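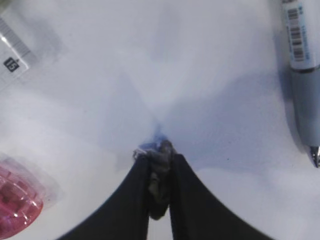

A small soft item held in the gripper over the tabletop. Drusside workshop, open day.

Lasura project: progress report to the Rurkier Fund
Reporting period: July to the open day on 18th September

The main event in this period was the open day at Drusside, which the grant agreement lists as our second public activity. We had places for 60 visitors and all of them were booked. Most came from local small firms and the two colleges, plus a group from the packing industry that asked to come after the July newsletter.

Visitors came through in small groups. Each group had up to 15 minutes at the table and then moved to the back room for coffee and the question session. That was too short. Groups that wanted to see a second run had to come back at the end, and we ran past closing time as a result. For the next one we plan to have fewer groups.

The demonstration was tabletop pick and place with everyday items. We kept it close to what the arm does in normal lab work and did not build a special show for the day. Visitors could ask for a particular item to be picked, and many did. 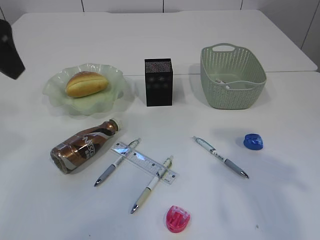
Irene Katsaros
Project Coordinator, Lasura

The table was set with ordinary things from a desk or a lunch break: pens, a ruler, two pencil sharpeners, a bread roll on a green glass plate, a bottle of iced coffee lying on its side, a pen holder and a basket. The clear plastic items drew the most questions. Several visitors from the packing group deal with see-through trays every day and wanted to know how the arm finds an edge it can barely see. We told them where we stand, which is that the ruler is still our least reliable item and soft items are now among the better ones.

We logged 158 pick attempts over the day. The log has not been fully checked, so I am not giving a success rate in this report. It will go in the next one, split by item type. We had three stops. Two were caused by a network dropout and one by a visitor leaning on the safety barrier, and in each case the arm stopped as it should and was restarted by staff.

Feedback forms were short and most people filled one in. The common request was for a screen showing the view from the wrist camera while the arm is working. We have the feed already and only need a monitor and a stand, so this can be done within the current equipment line. A few people found the arm slow. It was running at reduced speed for the open day — a sign saying so would have helped.

Spending for the day was within budget. Catering came in a little over and printing a little under. Staff time was higher than planned due to the late finish, and the extra hours are shown in the attached sheet.

Next steps are to finish checking the log, buy the monitor, and agree on a date with the packing group for a follow-up visit. They have offered to bring some of their own trays. We would also like to move part of the travel line to cover that visit and will send a separate request.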